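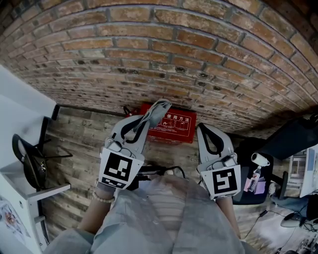

The promoter at Wedton told us straight out, a support slot is worth more than a headline show if your record isn't out yet. Start w/ that. Pause. Let them argue.

Then: who we are, quick. Cinico, four-piece, two EPs, no manager. Skip the name story unless asked.

Money bit. Wedton fee was 400. Van, fuel, one motel, food = 628. Say both numbers slow. Somebody always writes them down.

What we got back: 49 shirts sold over 5 nights. More than the whole spring. Mailing list sheet on the merch table, pen on a string (pens vanish!!)

Soundcheck. You won't get one. Line check if lucky. So: same pedalboard order every night, input list printed, drummer shares the kit, bring own cymbals and snare. Play clip of Hadari here - the live one, not the album. 30 secs then fade, dont talk over it.

Set length. They said half an hour, gave us twenty-two minutes. Cut the slow one first. We kept Hadari last every night, it's the one people hum at the table after.

Headliners. Say hi, watch their set, stay out of the dressing room. Abdelaziz (the label not the venue, make this clear, got mixed up last time) heard us becuase we were still standing there at 11:30 watching.

If running late drop the part about visas.

Questions. Probably streaming again. Short answer: it pays for strings. Leave merch table link up on last slide, laptop charger is in the blue bag.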